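Rinse, Drain, Repeat: How Much Water Does a Household Use to Wash Fruit?
Final report, Home and Environment project course
Handed in 6th September

Why we picked this

Our group wanted a topic we could measure with things we already had at home, and water was the obvious winner. Everybody talks about showers and lawns. Hardly anyone talks about the kitchen faucet! We wanted to know how much water goes down the drain when people wash fruit, and whether a simple change in habit makes a real difference.

How we did it

We asked households in the Clalau apartment buildings to keep a diary for the whole project period. In the end 79 households took part, which was far more than we had hoped for – we had to print extra diary sheets twice. Each household wrote down every time they washed fruit, what kind it was, and which of three methods they used: running faucet, bowl of water, or colander dipped in a bowl.

To turn the diaries into volumes, we ran our own tests at the sink. We put a plug in the drain, washed a batch of fruit, and scooped the water out with a measuring jug. The faucet was a plain Litex mixer opened halfway, and we marked the handle position with tape so that every run was the same. We bought all the fruit at Yüksel, the grocery store across from the school, and we ate most of it afterward, so nothing was wasted.
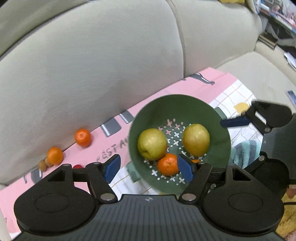
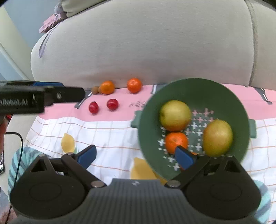 The green colander.

Olby

What we found

The diaries gave us 2,171 separate washes. Going through them took forever, but it was also the most fun part of the project, because you start to see the rhythm of a household. Berries get washed just before eating. Apples get washed one at a time, all day long, and that is where the water goes. A single apple held under a running faucet used nearly as much water in our tests as a full bowl that could have rinsed a whole bag.

The running faucet was by far the most popular method. Only 413 washes were done in a bowl or with a colander dipped in one. When we asked people why, most of them said they had never thought about it, and several told us they switched while keeping the diary. That is great news for the planet but a bit of a headache for our data!

Our best test result was the colander dipped in a bowl, with a short rinse at the end. It saved 90 percent of the water compared with washing the same fruit piece by piece under the faucet. We repeated that run several times because we didn't believe it at first.

What could be better

We did not measure how clean the fruit got, so we can't say that the methods are equal in that way. We would love to see another group take that on. Our faucet test also used only one mixer, and water pressure is different from building to building. Finally, September is a big month for apples and pears, and a diary kept in winter would probably look quite different.

The used rinse water went to the tomato plants behind the science room. They are doing very well.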